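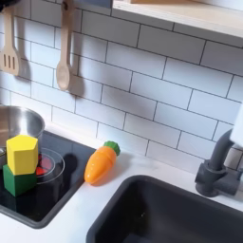

The Veltbridge Pie

My aunt left me her recipe box and my cousin got the car, and I want it on record that I was happy with the split. The car was a Pedeo, one of those little three-door things, and the passenger window had been held up with a wedge of folded church bulletin for as long as I'd been alive. The box was tin and smelled like cloves. I'd wanted it since I was six.

So picture me in March, new apartment, top floor of the old Delić building (it used to be a shoe store, and there's still a brass foot measure screwed to the landing), sitting on the kitchen floor going through cards. My aunt wrote tiny. She also wrote in whatever was closest, so half the box is eyebrow pencil. And way at the back, behind the pickles, I find a card that says VELTBRIDGE PIE, and under that, 200 g butter, 100 g sugar, and then: "the rest as Nele does it."

That was the whole card!

I knew the pie. Everybody in my family knows the pie. She made it once a year, when the river went down and they opened the low road again, and it had some kind of dark fruit in it and a crust that shattered all over your shirt. I'd asked her for the recipe maybe a hundred times and she always said it was in the box. Which, okay. It was in the box.

I called my cousin. "Who's Nele?"

"Who's what?"

"Nele. Like a person. Aunt Vera knew a Nele."

"I'm driving," he said, and I could hear the window flapping.

My mother was more use, but only a little. She thought there'd been a Nele Lammers who rented the other half of the house in Veltbridge before I was born, and that she and my aunt had either been very good friends or had stopped speaking, or one and then the other. "She had a big laugh," my mother said. "You could hear it in our yard. Then she moved out to Nundumthorpe and that was that." I asked what that was that meant and she said she had something on the stove.

Nundumthorpe is 52 miles from me. I'd never been. It's got a grain elevator and a post office and a diner, and I know this because I drove out there the next morning like a crazy person with a recipe card in a sandwich bag on the seat next to me. I hadn't called ahead. I didn't have a number to call. I figured in a town that size I'd walk into the diner and say the name and somebody would point.

The man behind the counter did point, but at himself. "Arben Trajkovski," he said. "Nele's my mother-in-law. What'd she do?"

I told him she hadn't done anything, it was about a pie, and he gave me this long look and poured me a coffee I hadn't ordered. Then he went in the back and made a phone call, and I sat there reading the card through the plastic. When he came out he said she was home and I should go on over, yellow house, go around to the side because the front door sticks.

She was 78 and about as tall as my shoulder, and she had the card out of my hand before I'd finished saying my name.

"Eyebrow pencil," she said. "Oh, Vera." And there was the laugh, and my mother was right, you could have heard it from a couple of yards over. A dog started up somewhere.

I said my aunt had passed in the fall. She said she knew. She said she'd seen it in the paper and had sat down to write to somebody and then couldn't think who. We both stood there in the side entry with the boots for a while. I'm bad at that kind of moment, I start talking, so I started talking, and I told her about the car and the church bulletin and how they'd played the wrong hymn at the service and everyone sang it anyway. She listened to all of it. Then she said, "Well, wash your hands."

So we made the pie. It's prunes, by the way. Years of me guessing sour cherries and it's prunes, soaked in cold tea, with black pepper. The crust has vinegar in it and you don't roll it, you press it in with your knuckles and you leave it ugly. I kept trying to write things down and she kept handing me things to hold so I couldn't.

"She never got the crust," Nele said at one point. "She rolled it. I told her and told her."

"Hers was really good," I said. It came out sharper than I meant.

"I'm sure it was, honey."

While it baked I finally asked her. I said, did you two have a fight? And she looked out at the elevator and thought about it.

"I borrowed her coat," she said. "The green one. I wore it out here the day I moved because it was raining, and I was going to bring it back when the low road opened, and that year it was late opening. Then it was summer. You can't take somebody a coat in July." She wiped down the counter, which was already clean. "And then it had been two years and I was embarrassed. That's all. I'd like it to be a better story."

I thought about my aunt making that pie every year the day the road opened. I thought about saying so. Nele had her back to me, bent down at the oven door, and I decided it could wait until we'd eaten.

She sent me home with half of it and the coat. It's too short in the arms. There was a book of matches in the pocket and a grocery list, very tiny writing, and the last thing on it was prunes.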